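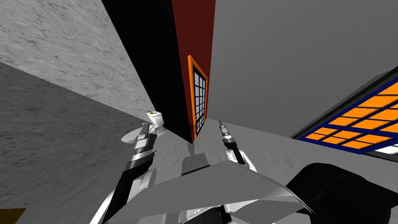 Page last changed: December 19, 2019

Sim room, bathroom layout. Comparing the two finger sets on the two-arm model, head cam only, before we commit to either for the real one.

Why again: the September runs used different friction values for left and right and we didn't catch it till the plots were done. So those numbers are out. Kyriaki rewrote the contact settings, both hands now load from the same file. Checked that first thing, they match.

Setup
Both arms on the Rernura controller, same gains. Left hand = Dimitriou fingers. Right hand = Skesunine, narrower. Force limit the same on both. Control rate 200, physics 400. Tried physics at 200 as well to save time and the fingers buzz against anything thin, so no.
Random seed 187 for the room. Keep using this one please, I know the walls are ugly but the toilet ends up at the far end near the door with the orange frame, and that gives a long reach target and a door in the same view.

Camera
Roll is way off. Everything leans. Spent too long thinking this was the room file. It's the neck joint: default pose in the Rinisham export has a roll offset and the loader takes it literally. Styliani says leave it alone for the comparison, both hands suffer the same. Agree for now but the policy folks will hate it. TODO fix before anyone records training data.
Other thing, the body plate eats a lot of the bottom of the view. When the arms are low you lose the fingers behind it. Could pitch the head down but then the window side goes. Not touched today.

Free reach, no contact
Left hand toward toilet, right hand toward floor next to the door. Both get there without trouble. Left overshoots a little on fast moves and settles. Right doesn't, less mass out at the tip I think. Did not tune this out, want to see it as is.
From the head cam the left fingers are much easier to make out. The right ones go thin and shiny and at low resolution they more or less vanish into the floor. Matters if we do visual servoing. Paint the tips? Ask Kyriaki if we can just swap the material.

Holding + touching at the same time
This is the one I care about. Left holds an object, right goes and finds the corner of the glass door frame, left must not drop or twist what it's got. Picked the brown tray/basin piece with the little silver handle on top becuase it's top heavy and has a stem you can grab.
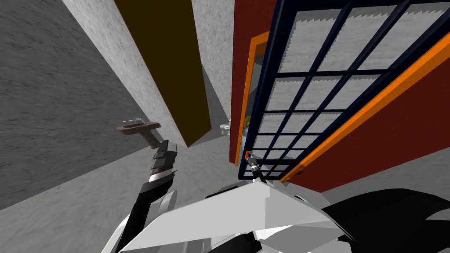 Left hand holding the brown piece, right fingertips at the lower left corner of the navy frame.

Notes on that one:
- grip on the stem is OK with the wide fingers. First tries it rotated in hand every time the right arm touched something, the base was shaking. Dropped base compliance, better.
- the right hand likes corners. Narrow tips get in where the wide ones would hit the wall first. Tried the swap (left on frame, right holding) and the wide ones bumped the red wall before reaching the frame.
- narrow fingers holding the stem: slow slip. Log step 2394 is where it lets go, look at the contact count just before, goes to one and stays there.
- panes have jagged edges along the grid lines in the render. Just the look of it or is the collision mesh like that too? If the mesh, then the touch readings near the panes are junk. Corner should be fine, frame is a seperate body.
- brown door was open for this set. Keep it open or the left elbow hits it on the way round.

Where I am with it
Wide for holding, narrow for poking at things. Not what Styliani wanted to hear, she'd like one hand type for both sides so we only keep one set of spares. Could try the narrow fingers with softer pads before giving up on that. Kyriaki has a pad model from the old drawer project, will ask her to send it.

Still to do
- neck roll (me)
- collision mesh of the glass door, view it with visuals off
- pad model into the right hand, same hold test, same seed
- rerun left overshoot with the controller's filter off
- rename the log folders, right now they are "test", "test2" and "testnew" and I already opened the wrong one twice

Runs are on the shared disk under grippers. Don't delete test2, that's the good one.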